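Jivow two-arm kit, evaluation notes
Bench log, November, started 9:40

Power-on check repeated from cold. Both arms homed without complaint. Left wrist reported a 2 mm offset against the value saved last session; re-zeroed and saved as a new profile. The old profile is still on the controller under its original name. Do not delete it until the comparison is done.

Supply is the stock adapter. Donedus sells a heavier one as an option, but the quote covers the base package, so base package is what gets tested. No voltage warnings in the log so far.

Task for this block is garment pick and place, teleoperated, one item per episode. Item goes from the gray surface to the laundry basket. Operator starts with both grippers open and apart. An episode counts as good if the item ends up fully inside the basket with nothing over the rim, and the arms return to start without a fault.

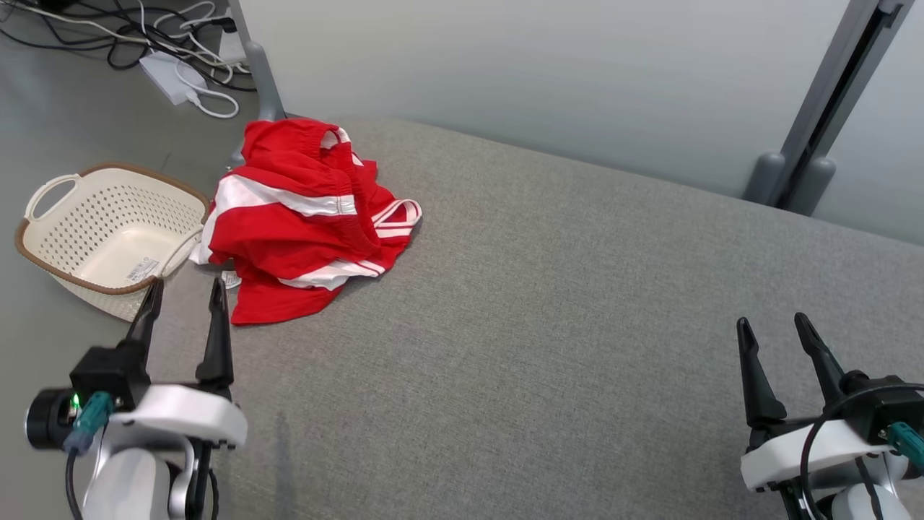
Thin knit fabric is the hard case for the stock fingers. The points get under a fold well enough, but closing force at the default setting lets the cloth creep once the weight comes off the surface. Raised force from 24 to the next preset and creep dropped. Motor temperature climbed faster as a result. Need a longer run before saying whether that is acceptable over a full shift.

Reach: the far side of the basket is near the limit for the left arm when the elbow is kept low. Letting the elbow rise fixes it but brings the forearm close to the soft stop. The vendor sheet gives reach to the wrist flange and leaves the fingers out, so our layout drawing is off by that amount. Drawing to be corrected.

Recording software: 833 episodes in the shared folder, all lots combined. Export ran clean except for 5 files with a missing end marker. All 5 came from operators pressing stop during the return move. The Jivow manual says the stop key is ignored in that phase. It is not. Reported through the Donedus support form, ticket open.

Latency felt the same as on the Hegedűs unit. Have not measured it. The timing script expects the older message format and needs a patch first.

Open items:
Ask Donedus for the price of soft fingertips, two sets.
Ask whether force presets can be changed mid-episode.
Rerun thin knit at the higher force, log temperature every minute.
Same task on the Ovwood demo kit, same start position, before the loan ends.

Stopped 12:15. Arms parked, controller left on for the export.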